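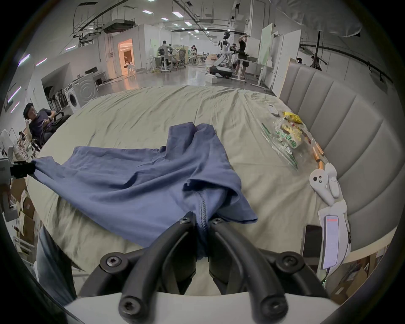
Finger pads closed on a hem seam, blue T-shirt, cloth station.

Hand-held gripper pair – cloth station
Inspection checklist and comments
Site: Warnska
Tool: Orkano hand grippers, left and right
Checked by: Raymonde Melnyk
Second check: Xuelian Yuan
Date: 29 August 2019
Cycle counter, left: 3,000
Cycle counter, right: 2,090

Marks: OK = no action. W = watch, look again next time. A = action needed, see the list at the end. N/A = does not apply.

Section 1. Before picking up

1.1 Both grippers out of the charging tray, no charger lead attached. OK

1.2 Housings free of cracks, no play between the white housing and the top block. OK
Comment: Light scuffing on the underside of the right one. Same as in July.

1.3 Status lights green after start-up. OK
Comment: Left took two tries. If it does this again, change the battery before looking for anything else.

1.4 Cells seated, battery door latched. W
Comment: The right door closes but the latch feels soft. Tape is not to be used on it. Carter McIntyre has a spare door from the McIntyre order.

1.5 Grip handle clean and dry, trigger returns fully when let go. OK

Section 2. Fingers and pads

2.1 Hex screws at the hubs tight, both fingers, both tools. A
Comment: One screw on the left tool, outer hub, turned a little under the key. Tightened by hand with the short key. It was not marked afterwards and should have been. Please put a paint line across the head and the hub so that movement shows.

2.2 Black pads free of cuts, flat spots and missing pieces. W
Comment: Left tool has a shallow flat spot near the tip. It still holds a single layer of T-shirt cotton. Change at the next service or if a hem slips twice in one session.

2.3 Pads clean. OK
Comment: Wiped with a damp cloth only. Alcohol dries the surface and was the cause of the slipping we had in July.

2.4 Fingers meet evenly along the tip when closed on a sheet of paper. OK
Comment: Paper pulled from the left side, the middle and the right side of the pads. Same drag each time on both tools.

2.5 No lint or thread wound round the hubs. A
Comment: Navy thread in the right hub. Removed with tweezers. This is the third time, and the shirts from Privavetti shed more than the old ones. Check the hubs each time the shirts are changed, whatever the counter says.

2.6 Full open and full close, 36 strokes each tool, no sticking. OK

Section 3. Sheet and work surface

3.1 Sheet laid out with corners pulled to the blue marks. OK
Comment: The creases are fine, the sheet does not need ironing. What matters is that there is no fold high enough for a fingertip to catch.

3.2 Surface clear of anything that is not part of the task. W
Comment: Xuelian and I read this line differently. If the session sheet lists loose items (remote, snack packet and so on) they count as part of the task and stay on. If the session sheet lists only the shirt, clear them. I have marked it W until the wording is changed.

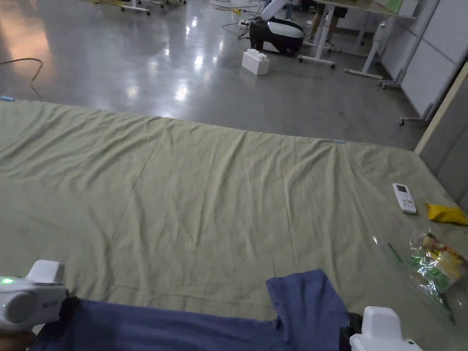 The same goes for line 3.3, which still talks about "the garment" as if there were only ever one. Suggest "any cloth item in use".

3.3 The garment free of pins, tags and hard trim. OK
Comment: Checked by hand along the hems and neckline.

3.4 Pick up a hem with each tool and hold the cloth taut for a slow count of ten. OK
Comment: No slip on either side. Repeat with a doubled hem gave a small slip on the left, see 2.2.

3.5 Let go cleanly, cloth does not stick to the pads. OK

Section 4. Floor and cables

4.1 Walking area round the sheet free of trip points. A
Comment: Cables run over open floor. The person at the sheet is looking at the cloth and will not see them when stepping back. Cable covers have been asked for – Maëlle Hawthorne has the request. Until they come, route along the wall where the length allows.

4.2 Power strips off the walking line, no damaged plugs or sleeves. A
Comment: No damage found. Position is the problem, same action as 4.1.

4.3 Floor dry. OK
Comment: The concrete is polished and gives little warning when it is wet. Soft soles only.

4.4 Mobile robots parked away from the sheet, stop button reachable without crossing a cable. W
Comment: Reachable, but only by going the long way round the desks.
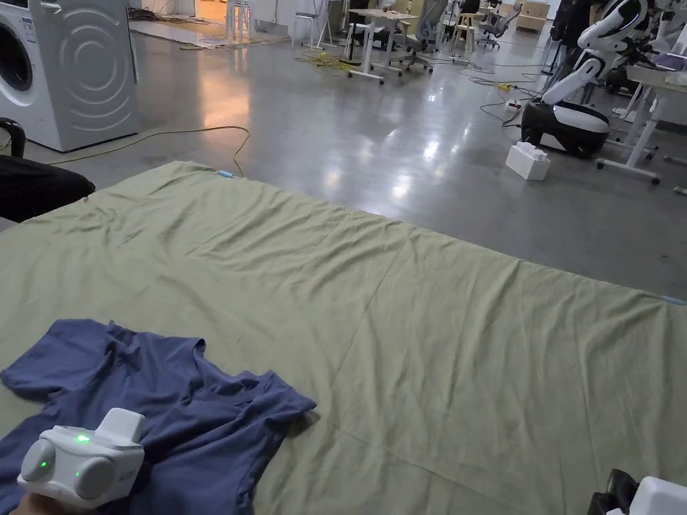 I would like the parking spot marked on the floor so this line can be answered yes or no. Hélène Lavoie agreed to this in July and was going to pick the colour.

4.5 Chairs and stools pushed back before the first run. OK

Section 5. Putting away

5.1 Both tools switched off, lights out. OK

5.2 Fingers left slightly open in the tray. OK
Comment: Closed pads take a set overnight. New people keep closing them to be tidy.

5.3 Counters written in the log. OK
Comment: Running time since last service is 183 hours for the pair. The gap between the left and right counters is normal, the left does the first pick.

5.4 Spare pads and keys in the drawer. A
Comment: Short hex key was missing at the start and turned up in the desk tray. One set of pads left, order two.

Actions

2.1 Paint line on all hub screws, both tools. Melnyk. Before next use.
1.4 Fit spare battery door, right tool. McIntyre.
2.5 Add hub check to the shirt change sheet. Yuan.
3.2, 3.3 Reword. Melnyk to send a draft, Yuan to read it.
4.1, 4.2 Cable covers and strip position. Hawthorne.
4.4 Floor marking for parking spot. Lavoie.
5.4 Order pads, tie the short key to the drawer. McIntyre.

Tools released for use once 2.1 is signed off. The W items do not stop work.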